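The Long Sleep of Gillness

By Kadri Žukauskas
22 December 2022

My grandmother went to bed at half past eight every night from the first of November until the clocks changed in March, and she saw no reason to discuss it. Guests were left with the teapot and the cat. When I was small I thought this was because she was old. It was only when I moved up the coast to Gillness, a village of 1153 people and one very good bakery, that I met a whole street of people who did the same and were rather cheerful about it.

The habit goes back to the herring boats, or to the price of lamp oil, or to the chapel, depending on whose kitchen you happen to be sitting in. Aled Humphreys favours the lamp oil. He ran the ironmonger's on Harbour Street for over 20 years, and he remembers his father turning down the wick at eight and telling the children that the day was used up. "You could lie there and be cross about it," he told me, "or you could go to sleep. I was cross until I was nine or so."

I came to all this as a bad sleeper. I had tried the magnesium and the lavender and the podcast in which a man reads out old railway timetables (I still like that one), and I had reached the stage of lying awake doing sums about how tired I would be. So when my neighbour Kiều Châu told me that the village simply went to bed in winter, and that I would be thought odd if I rang anybody's doorbell after eight, I decided to give in and try it for a month.

The first week was dreadful. I lay there listening to the wind get into the gutters and thought of all the emails I might have been answering. What helped in the end was making the bedroom a place I was glad to get to, after years of treating it as somewhere to drop clean washing. I took the desk out. I bought a proper lamp. I put away the sensible grey bedding I'd had since my twenties and let myself have something silly.

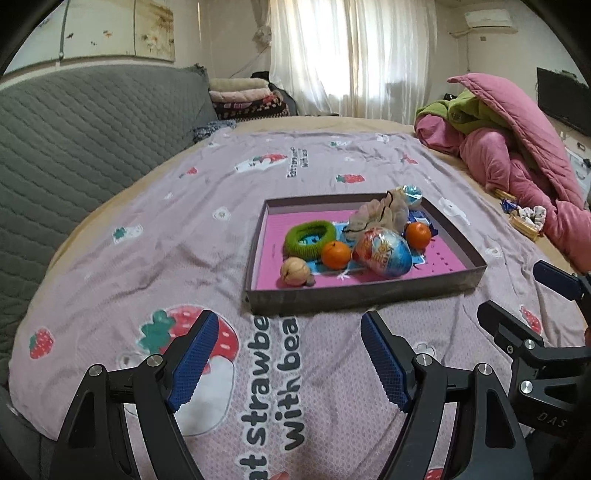 Strawberries in the depths of winter: bedding with a bit of cheer to it makes an early night easier to look forward to.

Sze-wing Kwok, who has the linen shop at the top of the hill, tells me that the silly patterns sell best between now and the end of January. Grown men come in for white cotton and go home with foxes. She puts it down to the dark, and she has a theory about heavy blankets as well, which took most of an afternoon and two pots of tea to explain and which I am afraid I have mostly lost.

By the third week something had shifted. I was waking at about four, as people are said to have done for centuries before electric light, and instead of fretting I would get up, put the kettle on and look out at the harbour for a while. Two or three other windows were usually lit. Tzu-hsuan Chiang, across the way, does her mending then, and once she held up a sock for me to admire. Afterwards I went back to bed and slept until it was nearly light — something I had not managed since I was a student.

I don't suppose it would suit everyone. If you have a baby or a night shift, you will have stopped reading some time ago, and I don't blame you. Kiều's teenage sons think the whole thing is a plot. But my month ended a fortnight ago and I haven't gone back to my old hours, and when my sister rang last night at twenty to nine I let it ring, and called her in the morning.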